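Vavbridge, March 2020

Radebe opens its refill shop on the old quay at Vavbridge

Radebe, the family soap and cleaning goods maker, is delighted to say that the doors of its first refill shop are now open on the old quay at Vavbridge, and that everyone is very welcome to come in with their empty bottles, jars and tubs (whatever shape they are, and whoever's name is on the front!).

The shop stocks 97 everyday goods, from washing-up liquid and hand soap to porridge oats and lentils, all sold by weight. Customers weigh their own container at the door, fill it as far as they like and pay only for what goes in. Prices start at 73p for a small bottle of washing-up liquid, and there is no smallest amount, so a spoonful of something new to try at home is perfectly fine.

We held a trial stall in the market hall in January, and over those weeks we filled 1,403 containers, a good many more than we had dared hope for when we were carrying the tables in. Thank you to all who queued so patiently and told us what was missing from the shelves.
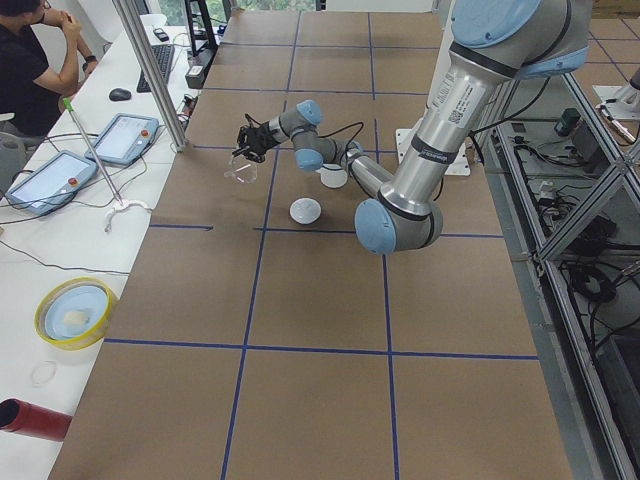 The oats, flour and dried fruit come from Dririk, our neighbours up the valley, and the scales and till were fitted by Dosis, who also kindly showed us how to use them more than once. We hope to add shampoo and loose tea before the summer.

The shop has two entrances, and the one on the river side has no step. Press enquiries and requests to visit should be sent to the Radebe office at Vavbridge.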